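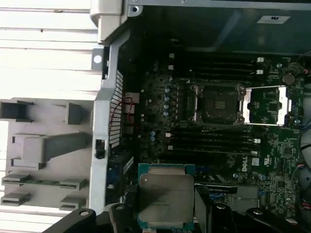
An Intel Xeon processor beside the open socket of a Dell workstation board.

The commercial lines underwriter we spoke to at Midine has spent most of a career on one class of business: equipment breakdown cover for small manufacturers and offices. The account desk in Clinthorpe handles policies for 80 agencies, and the questions that come in are mostly the same ones.

"The first is whether the property policy already covers it," the underwriter said. "Usually it doesn't. A standard property form responds to fire, wind, theft. Electrical arcing and mechanical failure are excluded, and that exclusion is what we write back."

The second question concerns valuation. Midine settles on replacement cost when the damaged item is repaired or replaced within 24 months, and on actual cash value otherwise. Agents tend to submit a book value taken from the client's tax schedule, and the figure is nearly always too low.

"Depreciation for taxes has nothing to do with what the unit costs to buy again. I send those back."

Midine moved its submissions to a system called Grernidari last October. The application now runs to 51 fields, two of which ask about service contracts. The underwriter reads those first.

"A maintenance agreement tells me who looks at the equipment and how often. If the field is blank I will still quote, but with a higher deductible — and the agent will get a call."

Business income is handled on a separate endorsement. The waiting period is stated in hours, and spoilage has its own limit. The underwriter said agents at the Noh office had asked for a shorter waiting period on refrigerated stock, and a revised endorsement has been filed.

Asked what would make a submission easier to work with, the underwriter named a current equipment list with model years, and loss runs dated within the last 90 days.

"Send both with the application. I can usually turn it around in two days."

August 2023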